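Clonelholm Open Day: An Afternoon with the Bovska Phone Team

Posted February 26, 2019

I have been using Bovska phones since the tiny one with the sliding back, so when the invitation to the Clonelholm open day landed in my inbox I said yes before I had even looked at a map. It is a long trip! Two trains, then a bus that stops at every farm gate along the way, and then a walk up the hill with the wind in your face. I would do it again tomorrow.

The day is run by El Fassi, the company that designs the cameras and batteries for Bovska, and they let 295 of us in over the afternoon. You get a paper badge, a cup of very strong coffee and a group number. Mine was group 8, and our guide was Yaneth Cáceres, who works on battery testing and talks about charging curves the way other people talk about their kids.

We started in the battery room. Phones sit in long drawers, charging and draining all day and night, with a little screen above each drawer showing how many cycles it has done. The one I stopped at read 3312. Yaneth told us the cells in that drawer were an older design and that they keep them going mostly out of curiosity now. The new phone, the Trunska, has a 3408 mAh battery, which sounded small to me for a screen that size. I asked her about it and she said the savings come from the display, which drops its refresh rate when you are reading. I scrolled through a long article on a demo unit and could not catch it changing, and I tried hard.

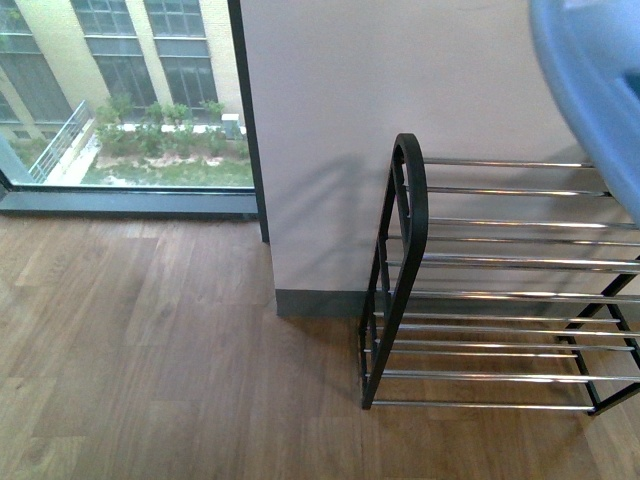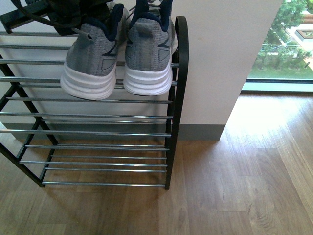
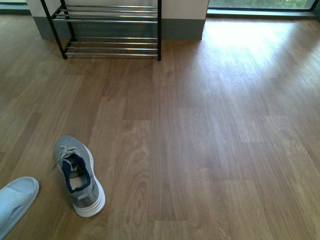
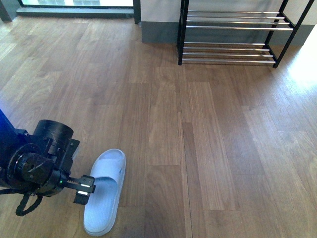

After the batteries came the camera floor, and this was the part I had been waiting for. Yhon Chávez tunes the night mode, and he had set up a dark booth with a bowl of lemons, a wool blanket and a clock, lit by a single weak bulb. You take the same shot with last year's phone and with the Trunska, then see both side by side on a big monitor. The old one turned the blanket into mush. On the new one I could pick out separate threads, and the lemons were still yellow (my current phone makes everything orange after sunset, so I was a bit jealous).

He also showed us what goes wrong. Move your hand too early and the clock grows a second minute hand, and faces near a bright window still come out too smooth. He had a whole folder of bad pictures and seemed to enjoy those even more than the good ones. Somebody in our group asked whether the final software would fix the window problem. Yhon said he was working on it and would not promise a date, and I liked him for that.

Then we got twenty minutes of free time with the phone, and I used every second. Quick notes from my pad:

The fingerprint reader is on the side, under the thumb, and it is fast. As a lefty I had to use my middle finger, but I got used to it.

It has a headphone jack! On the top edge, where I like it.

The back is matte and did not show my prints. The glossy blue version did, badly.

The speaker gets loud but a little thin. Podcasts were great, music less so.

One-handed mode pulls the whole screen down with a swipe on the bottom bar. It took me a few tries to get the swipe right.

Still no wireless charging. I asked two different people and got two different polite shrugs.

Prices were not up for discussion, and the only thing anyone would say about the release was that stores should have it in May. The color choice is gray, green and that glossy blue. I would go for the green, which looks nearly black indoors and only shows itself near a lamp.

If you want to go to the next one, sign up for the El Fassi newsletter, as that is where the invitations come from. Bring a jacket, the battery room is kept cold. Eat before you get there too, because the cafeteria had run out of everything except soup by the time group 8 came through. It was good soup, though, and I ended up at a table with two people who still carry the sliding phone. One of them let me open and close it a few times before the bus came.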